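Home | Shop Notes | Cells | Parts | Archive

Menwood shop notebook, returns bench and sorting cell
April 2018

Long entry today, sorry to whoever reads these on their lunch. I have been meaning to write down how the returns bench has changed since the arm came in last December, and I keep putting it off in favor of cycle times, which are easier to write and a lot less interesting.

The numbers first, to get them out of the way. The Harnen cell got through 261 picks this morning before the break, with 13 handed back to the bench as "unsure." The target we were given was 300 and I still think that is a bit hopeful with mixed parts. With the single-type totes from Layug we would get there easily, but nobody is sending us single-type totes, bless them.

What I really wanted to get down is the people side. Before the cell, two of us stood at the bench all shift, reaching down into bins and pulling out whatever came back. My shoulder remembers it well. Now the arm does most of the reaching, and whoever is on the bench gets the oddities: the part with no label, the thing that came back in the wrong sleeve, the piece that is the right shape and the wrong size. It is more interesting work and it is also more tiring in a way none of us expected. The easy ones used to be a kind of rest. You could chat through a run of easy ones! Now every item that reaches your hands wants a decision, and by mid-afternoon people go quiet. We have started swapping every 20 minutes between the bench and the packing side, and everyone I asked wants to keep it that way.

The other change is that folks have begun to think on the arm's behalf. I caught myself yesterday turning a part over before dropping it in, so the fingers would have an easier time of it. The evening crew does the same. Very kind of us, but it spoils the count, and it means we are doing a small job that isn't written down anywhere. Please just put things in as they come. If the cell can't manage them, we need to know.

On the gripper itself, I still like the wide opening we settled on. The narrower setting was quicker on paper, but it kept nudging things toward the walls, and a part lying tight in a corner is a nuisance for everybody.

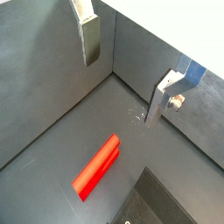
The rounded red pieces are the ones I would keep an eye on. With a curved edge on one side and a flat face on the other, a lot depends on how they come to rest, and I would like a proper run with only those before we change any settings. The bins could do with a wipe between shifts too. Little white chips collect on the floor of them, and the old hands used to tip them out without being asked, back when their own sleeves were in there.

Starnano have offered us a second cell for the far end. I said I would want the bench crew in the room for that talk, all of them, before anyone measures the floor. Last time we heard about the layout after the bolts were in, and the step up to the label printer is still in the wrong place.

To do: red pieces run, bin brush on a hook by the cell, ask about moving the printer, write the swap times on the board in ink.

Last updated: end of shift, returns bench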